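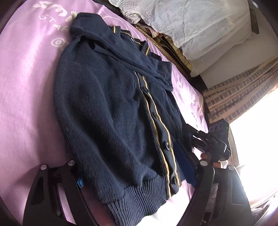

Bon, ça fait trois hivers que je promets de raconter comment je me suis remise au tricot, alors je me lance, avec une tisane et un peu de temps devant moi. Ce sera long, vous me connaissez.

J'ai appris à neuf ans avec ma tante, sur des aiguilles bien trop grosses pour mes mains. Une écharpe orange, de travers, que mon père a portée jusqu'au bureau - un homme courageux. Et puis plus rien pendant presque toute ma vie d'adulte.

C'est Gadisa Asfaw qui m'a remis le pied à l'étrier. Il anime l'atelier du vendredi chez Worku, la petite mercerie derrière la gare, de 18 h jusqu'à ce que la bouilloire soit vide. Il m'a tendu une pelote et m'a dit : « Monte tes mailles, on discutera après. » J'ai monté mes mailles. On a discuté pendant deux heures.

Mon premier projet sérieux, c'était le gilet Olidano. Le patron demande 123 mailles pour le dos et j'en ai recompté un nombre différent à chaque rang pendant une semaine entière. Si vous débutez, mettez des anneaux marqueurs, mettez-en trop même, ça coûte trois fois rien et ça sauve des soirées.

Et faites un échantillon ! Je sais, je sais, tout le monde le dit et on n'en fait jamais. Moi j'ai sauté l'étape et mon Olidano aurait pu habiller deux personnes à la fois. Je l'ai défait en écoutant la radio, un dimanche de pluie, et ce n'était même pas désagréable.

Pour la laine, j'ai pris de la Musima, qui se défait bien sans feutrer. Il m'en a fallu environ 200 grammes de plus que prévu, à cause des manches (j'ai les bras longs, c'est de famille). Achetez tout dans le même bain si vous pouvez, j'ai une manche très légèrement plus claire que l'autre et je ne vois plus que ça.

La question qui revient toujours : combien de temps ? Eh bien de septembre à février, en comptant un mois entier où je l'ai boudé à cause de la bande de boutonnage. Gadisa m'a montré comment relever les mailles au bord, trois sur quatre, et la bande a enfin cessé de gondoler.

Côté lavage, à la main, eau à peine tiède, on presse dans une serviette sans tordre et on laisse sécher à plat. Ma voisine étend les siens sur un cintre et ils lui arrivent maintenant aux genoux, elle dit que c'est un style.

Prochain chantier : le châle Pludbridge, avec de la dentelle - j'ai un peu peur. S'il y en a parmi vous qui l'ont déjà fait, dites-moi comment vous avez survécu à la bordure, je prends tous les conseils, même les contradictoires. Je vous embrasse, et bon tricot à tous !

Contact - © Tous droits réservés - Retour en haut de page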